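How to Price and Label Handmade Stock for a Charity Shop

These notes cover getting a delivery of handmade goods from the box to the shelf. They were written for the Prarcombe shop, which sells knitwear, cushions, baskets and small gifts made by producer groups abroad, but most of it applies to any small shop with fair trade stock. Set aside a full morning for your first delivery. It gets quicker.

What you need

The delivery note and the supplier's invoice
A calculator or the pricing spreadsheet
Swing tags, string and a fine black pen
Small sticky labels for ceramics and glass
The stock book

Step 1: Check the delivery

Open one box at a time and tick each item off the delivery note before you open the next. If you tip everything out together you will lose track of which group made what, and the tags need that information. Put damaged pieces to one side and write the fault on a slip of paper. A loose thread can be mended in the shop. A split seam or a cracked glaze should be reported to the supplier. Kustwood, our main importer, asks for claims within 8 working days and wants the invoice number on every email.

Step 2: Work out the landed cost

The price on the invoice is only part of what the item cost you. Add carriage, import duty if you are the one paying it, and any bank charge for paying in another currency. Share these extra costs across the delivery according to value, so that a large blanket carries more of the carriage than a keyring.

As a worked case, say the invoice for a box of scarves comes to £360 and the extra costs come to £70. The landed cost is £430. If the box holds 43 scarves of the same kind, each one has cost you £10.

Step 3: Set the selling price

Multiply the landed cost by your usual markup. We use 2.2 for textiles, so a £10 scarf becomes £22. Check whether your shop needs to charge VAT and, if it does, add it at this point. New goods bought in for sale are not treated the same way as donated goods, so ask your accountant if you sell both.

Look at the result and ask whether a customer would pay it. If the figure seems high for your street, you can take a little off and make it up on a line that sells easily. Do not go back to the producers and ask them to lower a price that has been agreed. 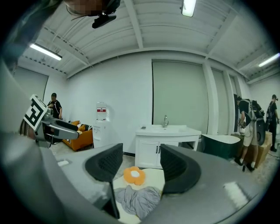

Can I put handmade pieces of the same design at different prices?
Keep one price for each design and size. Small differences in colour or stitching are normal in handmade work, and customers find it confusing when two matching items cost different amounts. The exception is a mended piece, which can be reduced and marked as a second.

Step 4: Write the tags

Each swing tag should carry the price on the front. On the back, write the country, the name of the producer group and what the item is made of. Copy the materials from the supplier's sheet, and leave the line blank if the sheet does not say. Do not guess at wool or cotton by feel.

Keep any sewn-in care label where it is. If the importer has supplied printed story cards, such as the ones that come with the Tomić felt range, tie the card behind the price tag so the price is seen first.

Thread the string through a seam or a buttonhole. Never push a pin or a plastic tag through the front of a knitted item, as it can leave a hole. For ceramics, put the sticky label on the base.

Step 5: Enter the stock

Write every line in the stock book with the date received, the quantity, the landed cost and the selling price. If you use the Stustus till, add the new codes before the goods go out, otherwise they will ring up as sundries and the monthly report to the producers will be wrong.

Step 6: Put the goods out

Put out 3 of each design and keep the rest in the stockroom, wrapped and off the floor. Fold knitwear, as it stretches on hangers. Top up from the stockroom before opening.

Christmas lines should be priced in October, even if you do not plan to show them until later. Store them in marked boxes with the tags already on.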